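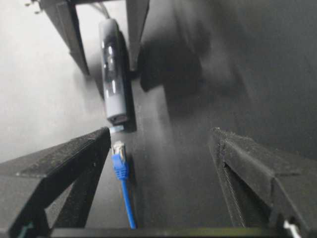
Adapter light on, no internet, and the laptop says "cable unplugged" is how Adamczyk put it on the support form, and most questions about wired adapters start from some version of that.

Niltum Wired Adapter: Frequently Asked Questions

Which cable do I need?
Any straight-through Ethernet cable with RJ45 plugs at both ends. For runs inside one room, Cat 5e is sufficient. Crossover cables also work on current adapters.

How do I know the plug is fully seated?
Network ports hold the plug by a spring latch, and the latch has to click. On cables with a molded boot, the boot can make this harder to feel. The blue cable has a ribbed boot below a broad latch tab; hold a boot of that kind by the ridges and push straight in. Then pull back lightly. A seated plug does not move.

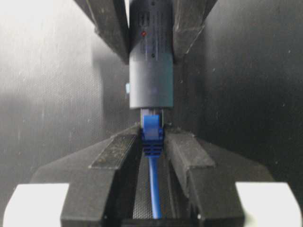
Removal causes more damage than insertion. Press the latch flat against the plug before pulling, and pull on the boot, never on the cable itself. A cable as thin as the blue one here should leave the boot in a straight line, with no sharp bend at the exit. If the latch has snapped off, replace the cable.

The link light stays off. What now?
Unplug both ends, wait 30 seconds, and reconnect the router end first. If there is still no light after 60 seconds, try a second cable, then a second router port.

How long can the cable be?
Up to 199 feet is covered by our support terms. We recommend 15 feet or less for desk use.

Can I use it with a Farov dock?
Yes. Connect the adapter to a data port on the dock. Charge-only ports will not detect it.

Where do I send a faulty unit?
To the Notolcombe service desk, with the order number inside the box. Leave the network cable out of the package.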